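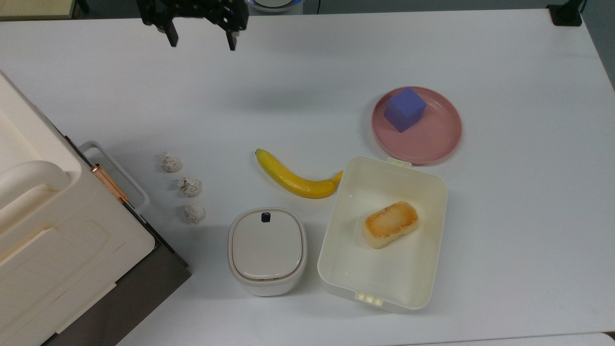

Several objects laid out on a white tabletop.

Droledstead to replace worn tabletops in public buildings

13/11/2022 | By Radomir Tomić
Reading time: 2 minutes
Print | E-mail

Droledstead council will replace worn tabletops in its libraries, day centres and community halls under a contract awarded to the Vondport supplier Ferkinari. The order covers 2,458 tops in three standard sizes. Existing legs and underframes will be kept where the fixing points are sound.

A survey completed in October recorded the condition of 3,480 tables. Tops were marked for replacement if the surface layer had lifted at an edge, if the core had swollen, or if a scratch went through to the backing. Stains alone did not count. Tables that passed will be checked again when the contract ends.

The new tops have a matt white finish with a sealed edge on all four sides. The council's specification asks for low glare under ceiling lights, which had been a common complaint in reading rooms, and for resistance to the diluted cleaning products already in use. Samples were tested by the Palaniappan laboratory, where each was wiped, dried and inspected over 80 cycles. The specification allows no visible lifting at the edge and only a slight change in gloss. Two of the finishes offered did not meet the gloss limit and were withdrawn.

Fitting will be done one building at a time, starting with the central library. Rooms will close for one day each. Staff have been asked to clear tables the evening before and to remove any clamps, cable trays or screwed-on lamps, as the fitters will not refit these.

The surface is guaranteed for 5 years against lifting and cracking. Damage from hot pans, craft knives and undiluted bleach is excluded. Removed tops with a sound core will be cut down for shelving at the council depot, and the remainder will go for board recycling in Vondport.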